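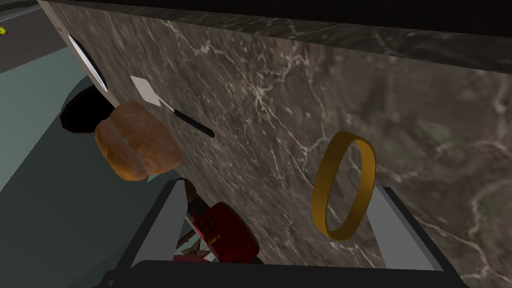
About Pallgate Kitchens

Pallgate plans, supplies and fits kitchens for older houses. We opened in the old tram depot at Volness and still work from the same building, with the showroom at the front and the joinery shop behind it. Most of our jobs are within an hour's drive.

We do full renovations and smaller jobs. A lot of our customers keep their existing layout and ask us to replace doors, benchtops and splashbacks. If the cabinets are sound we will quote on keeping them. As of Feb 29, 2020 we have completed 1647 kitchens, and almost 700 of those were partial refits.

Benchtops

We cut and edge stone on site and hold offcuts for laundries and small vanities. Standard bench height is 900 mm. We can go higher or lower, and the plinth is adjusted to match. Stone is sealed before delivery and should be resealed according to the care sheet left with you.
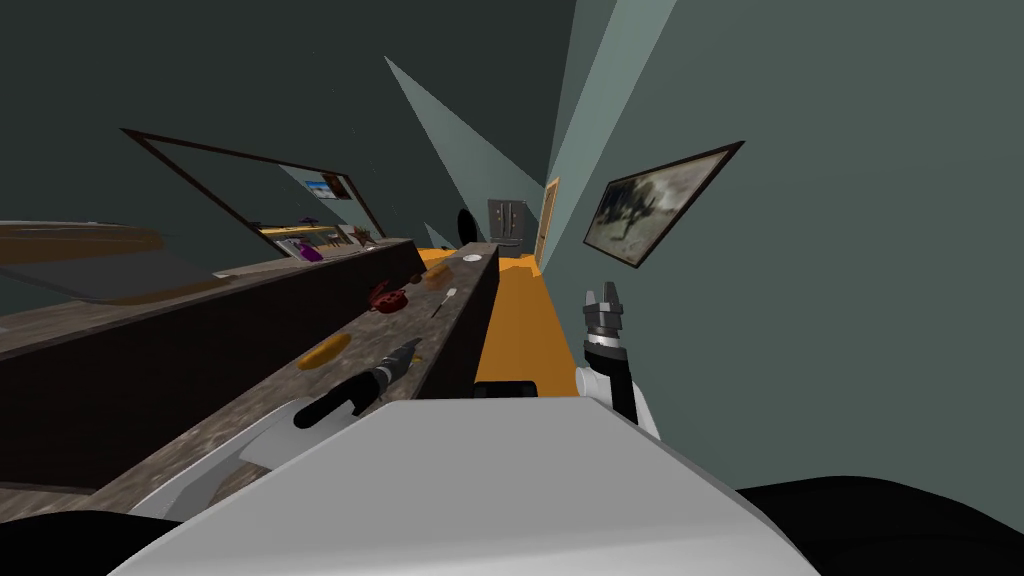 Dark brown cabinets under a speckled grey-brown benchtop.

Our ranges

Tomar is the plain range, with flat doors and a choice of handles. Stesten has a framed door and suits weatherboard and brick homes with their original skirtings. Both use the same hinges and runners, so parts are interchangeable. Colours are matched from a chip or from a door you bring in.

Old houses

Few of the walls we work on are square. We measure twice, once at quote and again after the old kitchen comes out, and scribe the end panels to fit. Owners often show us old family photos, and these can help when we are matching mouldings or working out where a stove recess used to be.

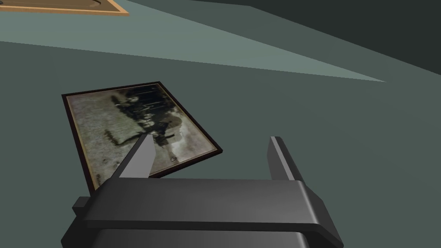
Old sepia-toned photograph in a narrow dark frame.

Visiting and quotes

The showroom is open by appointment. Please bring rough measurements and the location of your plumbing. Quotes are itemised and free. From April the design fee for full renovations will be $3000, credited against the final invoice. 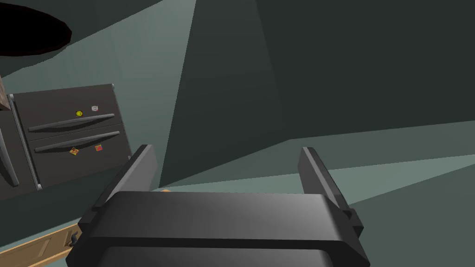 Do you remove the old kitchen?
Removal is included in every full renovation. Cabinets in reasonable condition go to the salvage yard, and the rest is taken to the tip.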